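We got home from the mission trip to Zakville late in the evening, after 577 miles in the church van, and I slept until 10 the next morning. I want to get a few things down before I forget them.

There were five of us this year. Thaís Prado led the group again, and Soledad Sepúlveda handled the kitchen along with the ladies from the Brarnthorpe church. We stayed in their fellowship hall on cots. The showers were at the pastor's house across the road, so mornings took some planning.

The main work was Vacation Bible School. The highest attendance was 118 kids, on the last night, and we ran out of hot dogs. Soledad sent someone to the store for bread and peanut butter and everybody ate. The lesson that night was the feeding of the crowd in John 6, which got a laugh from the grownups.

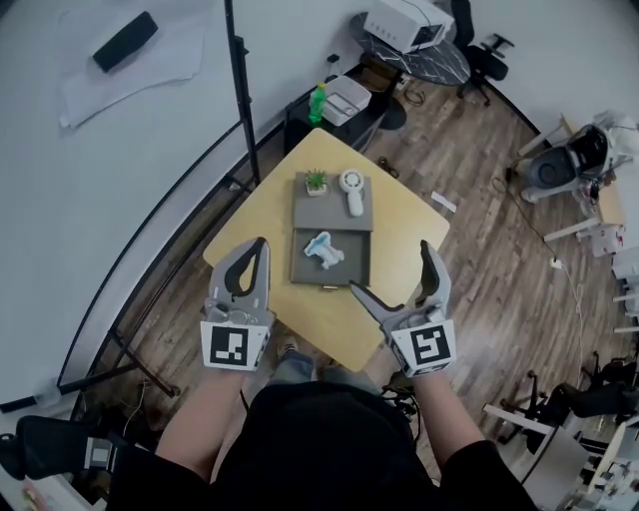 I taught the fourth and fifth graders. I had prepared too much material every night and ended up cutting the second half. They mostly wanted to ask questions -- whether Jonah could breathe in there, whether Goliath had brothers. I didn't have a good answer on the brothers, so I went back and read 2 Samuel 21 that night on my cot with a flashlight. We talked about it at the next class.

Two families asked about coming to the Brarnthorpe church regularly. Please pray for them. One of the fathers works nights at Nikolaidis and sleeps through Sunday mornings, so the evening service may suit them better.
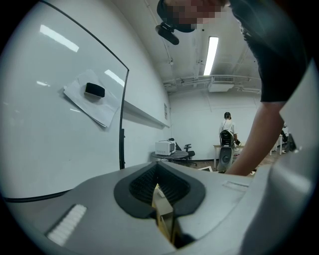 Prayer is the part I want to do better at now that I'm home. On the trip we prayed together at six every morning, and it was easy because everyone else was already up. At home it's only me and the coffee pot. I've started again with a short psalm and a list of names, and I read leaning forward over the table, much like the person leaning over the gray gripper in the photo. My neck complains if I go past one chapter. I may try the chair by the window.

Thaís is already talking about next August. She would like to add a stop in Vitavano, where there's a small church without a pastor right now. We would need a second van and at least one more driver. If you can drive and can get the week off, talk to her after the service.

I still have the leftover craft supplies in my garage, mostly glue sticks and felt. The nursery can have them if someone will come by with a car.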